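Home | News | Services | About us | Contact

We're giving everybody in the office their Friday-feeling back, every day of the week: Tan drops the 9 o'clock start

Tan, the small copywriting and design agency in Udville, is doing away with fixed office hours from October. I run the place, so I thought I'd write this one myself instead of sending out the usual stiff announcement.

Let me start with a confession. I was the one who brought in the old hours. When we opened I'd come straight from a big firm in Tollness where you were at your desk by 9 or you heard about it, and I simply carried that over without giving it a thought. We've kept to it ever since, through three sets of carpets and two phone systems (the second one still cuts people off if you press hold twice, so please be patient if you ring us).

Then this spring I sat down and looked at when our clients really need us. I went through 114 phone calls and wrote down the time of each one in an old desk diary. Hardly any came before ten. Most of them landed between late morning and the middle of the afternoon, with a funny little rush just before five when people are clearing their desks and remember the brochure they promised their boss. So what were we all doing in the building so early? Making tea, mostly, and getting over the bus.

From October, then, everyone at Tan will be around between 10.30 and 3.30, either in the office or on the end of a phone. The rest of the day's work can be done whenever it suits. If you write your best headlines at six in the morning in your dressing gown, lovely! If you'd sooner do the school run, walk the dog and finish off a leaflet after supper, that's fine by me too. Pay stays exactly the same, holidays stay the same, and the weekly hours stay the same on paper. 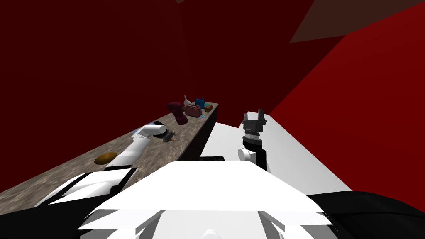 Wusholm, our longest-standing client, did wonder whether proofs would still come back on the same day, and whether a late change to a price list would have to wait until somebody had finished their gardening. They also said, quite fairly, that they'd rather know now than find out in the middle of their winter catalogue.

It was a good question and I'm glad they asked it. Proofs that reach us by noon will go back the same afternoon, as they always have. For anything urgent outside the middle of the day there'll be one person on duty, and we'll take turns at that, me included. The number is the same one you've always had. We tried all this out over the summer with the 20 people on our staff, and in that time we sent out 1735 pages of finished copy, with the proofs going back when we'd said they would. I was braced for at least one disaster and had even drafted the apology, which is still sitting in my desk drawer.

We did have a few wobbles. For the first fortnight people kept booking meetings for half past nine out of habit and then sitting there alone. Two of our designers discovered they both liked working late and started sending me questions at eleven at night, which I answered, like a fool, until they came to expect it. We now have a rule that messages sent after seven don't need an answer until the next day. I'm the one who breaks it most often and I've been told off about it twice.

I should add that the signing-in book by the front door is staying, but only so we know who's in the building if the fire alarm goes. I shan't be reading it for any other reason. It used to come up to my desk at the end of each month and I'd run a ruler down the column of arrival times, and I can't say that ever made anybody's copy better.

We'll look at the whole thing again in the spring, once we've had a proper winter of it, dark mornings and all. If clients are unhappy we'll change the middle hours - they're the part I'm least sure about. And if you run a small office yourself and you're thinking of doing something similar, do give me a ring and I'll happily tell you what went wrong as well as what went right. After half past ten, please.

Notes for editors: Tan writes and designs brochures, catalogues, leaflets and packaging for businesses in Udville, Tollness and nearby. For more about the new hours, please use the contact page.

Recent news
Tan takes on the Wusholm winter catalogue again
Our Tollness clients' open afternoon: how to find us
Two new junior copywriter posts in Udville
Sending us artwork: a short guide

Get our news by email. We send it out once a month and you can unsubscribe whenever you like.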